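Newsletter > Household > The Skeptical Closet

Does folding a sweater "properly" do anything?

Every August the same advice comes around, dressed up a little differently. This year it reached me through a handout from the Sulldale library's home skills evening, and it says that heavy knits should be folded in thirds, then rolled, then stood on end in a drawer like files in a cabinet. It promises you'll save space, your sweaters will keep their shape, and you'll get dressed faster in the morning. I have been folding clothes for most of my life and I had doubts about all three.

I'll start with the part I accept. Heavy knits shouldn't live on hangers. A cable cardigan weighs a lot more than a shirt, and all of that weight pulls from two points at the shoulder. I ruined a good gray one that way, with a pair of little bumps that stuck up like I was smuggling walnuts. Steam helped for a day or so. Then the bumps came back. So yes, fold it.

It's the rolling I can't get behind. The handout was written with T-shirts in mind, as far as I can tell, and a T-shirt will do anything you ask. A thick cardigan fights you. You lay it down, smooth it out, bring one side over, and already you've got a slab as thick as a phone book. Roll that up and it's a bolster. It won't stand in a drawer unless the drawer is packed tight, and if the drawer is packed tight you can't get anything out without dragging its neighbor along.
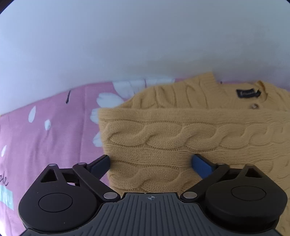 I fold on the bed, mostly for the room. A table would be better for my back, but the sleeves hang off ours and drag everything with them. My method, if it deserves the word, is to fasten the buttons, lay the thing face down, fold the sleeves across the back, bring the sides in, and then fold the bottom up to the collar. One fold, sometimes two. It takes me less than a minute and I don't think about it.

The handout wants 12 steps. I tried them on three different sweaters and timed myself, and the best I managed was four minutes, with the paper propped against a pillow. Maybe I'd speed up with practice. I don't plan to find out.

Ekaette Ogundipe, who taught the session, was kind enough to take my call. She has worked with knitwear for 20 years and she's more relaxed than her own handout. She told me the number of folds matters very little, and that what wears out a sweater in storage is a sharp crease left in the same place for months. "If you refold it a bit differently each time, you're fine," she said. She also said she doesn't roll her cardigans either. I asked why it was in the handout. She laughed and said people like a trick.

Then there's the stuff they sell you. I looked up drawer dividers from two companies, Puna and Wultumo. The Puna set is $34, and the drawing on the box shows nine sweaters standing in a row, every one of them the thickness of a pancake. I'd like to meet those sweaters. The Wultumo set costs less and is made for socks and underwear, so at least it knows what it is. A shoebox with the lid off did the same job in my drawer – a slightly worse job, maybe, but I already owned the shoebox.

I'm not sold on cedar blocks, either. I've had them and I've had holes, in the same drawer, in the same winter. Ekaette puts more faith in washing things before they get put away, and drying them all the way through, and I think she's right about that. Clean clothes in a closed bin have done better for me than anything that smelled like a hamster cage.

One thing from the handout did stick. It says to put the folded edge toward you on the shelf, with the collar at the back, and that way you can pull one sweater from a stack without grabbing a loose sleeve by mistake. I've done it for three weeks now on the closet shelf and the pile is still more or less a pile. Fine, they can have that one.

The next home skills evening is on fitted sheets, in the Anozie Room at 7 p.m. I'll go, with low expectations, and I'm bringing my own sheet.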